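Well, the arm got stuck again! Run 361, everything going beautifully, and then the gripper stopped over the toy basket and threw a force fault. I was thrilled, because this time I had the log running.

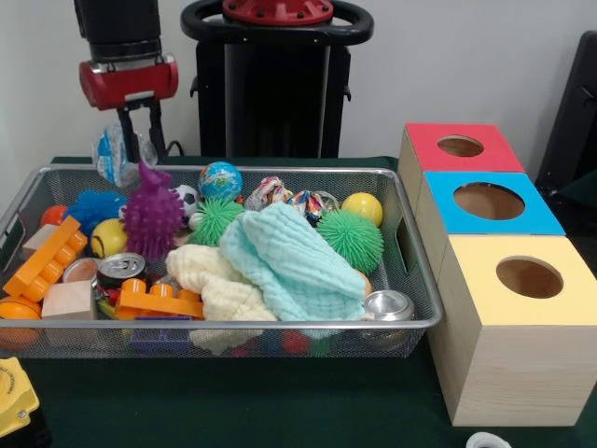 Filed under: Faults and fixes

Guðlaug Kirkegaard had guessed the mesh weeks ago — fingers catch a wire, the wrist twists, the joint limit trips. I'd blamed the spiky balls.

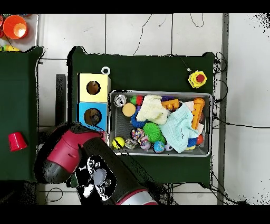
So I went through the log joint by joint, and the spike is in the wrist every time, over 13 newtons.

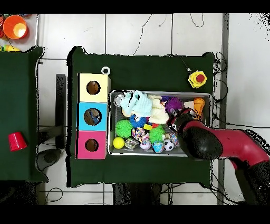 The fix for now is a slower descent and a no-go strip along the rim. I've moved the stop button on my checklist up to step 2 as well. Next up, padding for the wires!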